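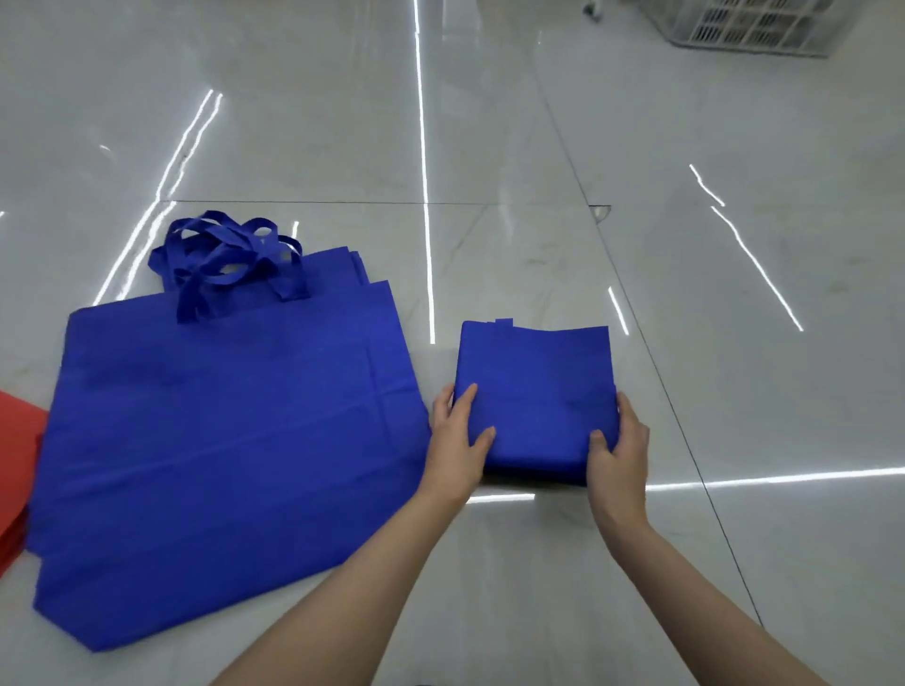
Blue totes, one flat and one folded down small.

Bag storage tips, and which ones I'd skip

Every tip list says the same thing about reusable shopping bags: fold each one into a tidy little triangle, file the triangles in a basket, feel better about your life. I tried it for a month. The triangles came undone, the basket filled up with hardware store receipts, and the bags went back to living inside one another on the pantry doorknob.

So I'm suspicious of bag advice, mine included. Take what you like from this.

Folding

The triangle fold works on thin nylon bags and on nothing else I own. Non-woven totes, the papery-feeling kind that stores sell at the register, want to be folded in thirds lengthwise and then in half, with the handles tucked inside before the last fold. Use the floor or a big table. Press hard, because this fabric remembers being round. Rubber bands hold them shut but go brittle in a drawer.

Stacking them flat under something heavy takes less time and does nearly as well. Mine sit under the slow cooker.

Washing

The label inside usually says to wipe clean. I have put non-woven bags through a cold gentle cycle and gotten away with it, mostly. One came out with the bottom board turned to oatmeal. Pull the board first if it isn't sewn in. Never the dryer — I lost a perfectly good tote that way and spent an evening scraping the drum with a plastic spatula.

For meat drips, dish soap and warm water, then hang the bag upside down by the bottom corners. The vinegar-and-baking-soda paste that gets passed around makes a nice fizz and leaves grit in the seams. I don't see what it does that soap doesn't.

The freezer trick

Supposedly a night in the freezer kills the smell. It makes the bag cold. Once it warms up on the counter you have your smell back. Sunshine and a breeze did better for me, though too many afternoons in the sun will make non-woven fabric crumble, so bring it in by supper.

Gadgets

I bought the Vurach bag rack, which hangs over a cabinet door and is supposed to hold 30 folded bags. Maybe if they're made of tissue. With canvas ones in the mix the door wouldn't close. The Candwood dowel-style holder is better looking and costs more, and it's a dowel. You can get a dowel at the lumber counter and two cup hooks to go with it.

An old pillowcase on a nail has outlasted both.

How many to keep

I've read that you need 100 uses to make a tote worthwhile, and I've read 142, and on one page 1238. They can't all be talking about the same bag. What I do is keep enough for one big grocery trip plus a couple in the trunk, and say no thanks at the register after that.

Mending

Handles go first, nearly always at the stitching. A box with an X through it, sewn in upholstery thread, will hold canned goods. Hot glue won't, whatever the video shows.

Page last changed 30 May 2022. Drawer liners are next, probably in September.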